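Help wanted – craft table assistant, Besthorpe workroom

I run a small workroom in Besthorpe where people come to cut, fold, glue and stitch things, and I'm looking for somebody to help me keep the tables in order. It's part time, it's paid, and it suits anyone who likes handling paper and fabric and doesn't mind sweeping up afterward.

Our sessions are small on purpose. I take 6 people at most (more than that and the elbows start bumping), and each session runs three hours. You'd come in before everybody else, lay out the cutting mats, put a bowl at each place, and fill up the glue pots. Afterward we do it all backward. Then there's tea, and usually a long talk about what to make next!

The mats are the part I'm fussy about. They get stored flat, never rolled, and never next to the radiator. I like the ones with a printed grid and angle lines because beginners can square up a sheet without hunting for a ruler, but you do have to wipe them down or the lines get grubby.
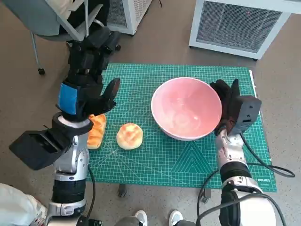 Green cutting mat and pink bowl.

You don't need to be an expert. If you can cut a straight line with a craft knife and show another person how to do it without taking over, we'll get along fine. Sewing would be a bonus – I'm hopeless with zippers. Mostly I want someone who turns up, puts the lids back on, and will tell me when we're low on blades before we run out of them.

The hours are two sessions a week to begin with, and I'd like to add a third in August when we do the Drustness paper kite project. That one is a lot of fun and a lot of string. You'd help me pack the supplies, and we'd carry them over to the Drustness hall together, so you should be okay with a few boxes and one flight of stairs.

To apply, just send me a short note saying what you like making and which times of day you can do. Please put 3215 in the subject line so it doesn't get lost among the supply orders. No resume needed, though a snapshot of something you've made is always welcome (unfinished is fine, half of mine are). I'll invite people in to try a session, paid of course, before either of us decides.

Posted 2018-03-02

Related listings
Weekend kiln helper, Zullosberg Pottery
Bookbinding beginners wanted, Surdu Press
Fabric sorting mornings, Drustness hall

Contact | © Besthorpe Workroom | Back to top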